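Skuneo Mending & Alterations
Frequently asked questions

How much to hem a pair of jeans?
Plain hem, $24. Keeping the original hem costs a bit more and takes a bit longer, and yes, we can tell when you've already had a go with iron-on tape.

Do I need to book?
No. Drop things at the counter any time before 4 p.m. and we'll pin, tag and price them on the spot. Wedding parties should book, for everyone's sake.

Do I have to wash it first?
Please. Delphine has been known to hand things back across the counter at arm's length, and she won't discuss it.

My zipper is stuck. Is it the slider or the teeth?
Usually the slider, and a new one is a ten-minute job. If teeth are missing, the whole zipper comes out. Pliers will move you from the first group to the second.

Can you match my thread colour?
We have 400 spools on the wall, so close enough that your mother won't notice. Topstitching on old denim is harder. New thread looks new until it's been through the wash a few times.

Can you let out the waist?
Up to 2 inches, if whoever made it left anything in the seam allowance. Cheaper makers leave you nothing but good wishes.

Will a patch show?
On the knee, yes. We can put it behind the tear and darn over the top, or make a feature of it. Dalibor favours making a feature of it - ask to see his elbows.

Do you do leather?
Belts and bag straps only. For jackets, try Urnum, two doors down.

How long do you keep finished work?
Ninety days from the date on the ticket. After that it goes to the charity bin, apart from ticket 1361, a grey kilt we've all become fond of. If it's yours, the offer of a free press still stands.

Are you open in July?
Mornings only. The back room has no air conditioning, and the steam press has no mercy.

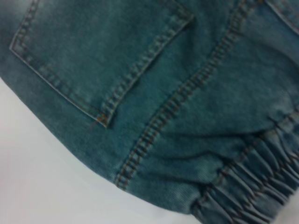 Washed denim with a patch pocket.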